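Second progress report on the Flillunville evening bus trial
Prepared for the Zariņš Fund by Tamunoemi Nnaji
19 October 2019

You asked for a plain account of whether the late bus is worth paying for. My short answer is that I don't know yet, and I would be wary of anyone who says they do. The bus has been running on the nights it was supposed to run. That part has gone fine. What it has changed for people in town is much harder to say.

The first report, which I didn't write, called the early results "very encouraging." I have gone back through the driver sheets behind that phrase. They show 520 boardings for the first period, but a boarding is a person stepping on, and the same few riders step on night after night. Mansa Akpalu went through the sheets with me and we could not get from that total to a number of actual people. I would ask you to set the word "encouraging" aside until we can.
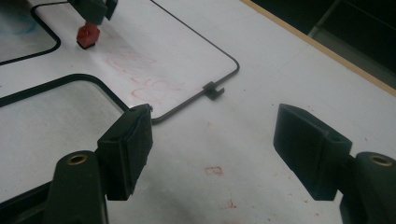

Service and timetable

The last bus now leaves the hospital stop eight minutes later than planned. Nurses coming off shift kept missing it by a hair. The change cost nothing and should have been made in the first week. The driver had asked for it twice.

The Grarkisero side of the route is a different matter. Hardly anyone gets on past the feed store. The case for going out there was always that people would start using the bus once they trusted it to show up. Maybe so. I have heard that said of every bus route I ever worked on, and some of those routes are gone. Consolacion Ambrosio thinks the stop is simply in the wrong place, on the dark side of the road with no sidewalk, and she may be right. We have asked the county about moving it across. No answer so far.
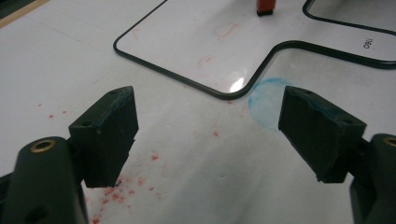 Why not drop the Grarkisero leg now and save the money?
The saving would be small. The driver is paid for the full evening either way, so we would keep only the fuel, and we would lose any chance of testing a better stop.

Rider survey

We handed out paper surveys on the bus and got 96 back. Almost all of them were friendly. I don't put much weight on this. People who are sitting on a bus at ten at night are glad there is a bus, and they are not going to tell us to cancel it. The useful replies were the grumpy ones: the heater, the card reader, and a printed timetable that still shows the old hospital time.

Nearly all the forms skipped the question on how people got home before the trial. It was worded badly, and I take the blame for that. Without it we can't say if the bus replaced car trips, walks, rides from family, or nights when folks stayed in. Thiện Hoàng has rewritten it as a single line with boxes to check.

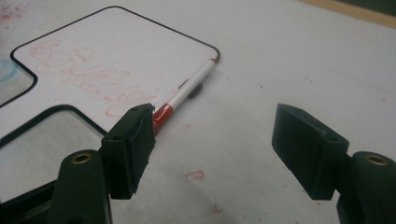 Will the new survey settle the matter?
Probably only in part. It will tell us how current riders used to travel, but it can't reach the people who looked at the timetable and decided against us. For those we need to knock on doors, and there is no money for that in this budget.

Spending

We are slightly under budget, and I don't want to take credit for it. The bill for the Sotix card reader came in late and will land in the next period. Once it does, we will be close to even. The reader has also failed on cold nights, when the driver just waves people on, so fare income is lower than it ought to be and the boarding count is likely off too. Kiyoshi Ikeda has asked for a replacement unit. If it hasn't come by January I would go back to a cash box.
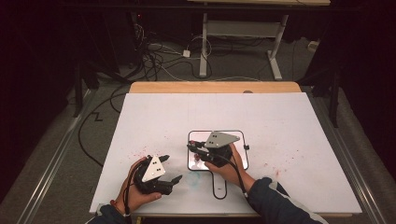 What we propose for the next period

Keep the present timetable, including the later hospital departure.
Reprint the timetable so that it matches.
Press the county again on the Grarkisero stop, in writing this time.
Run the new survey for 2 weeks and count riders by hand on the same nights, so that we have something to check the reader against.
Hold off on the request for a weekend bus. The draft is ready, but it leans on the boarding figures and I'm not willing to sign it as it stands.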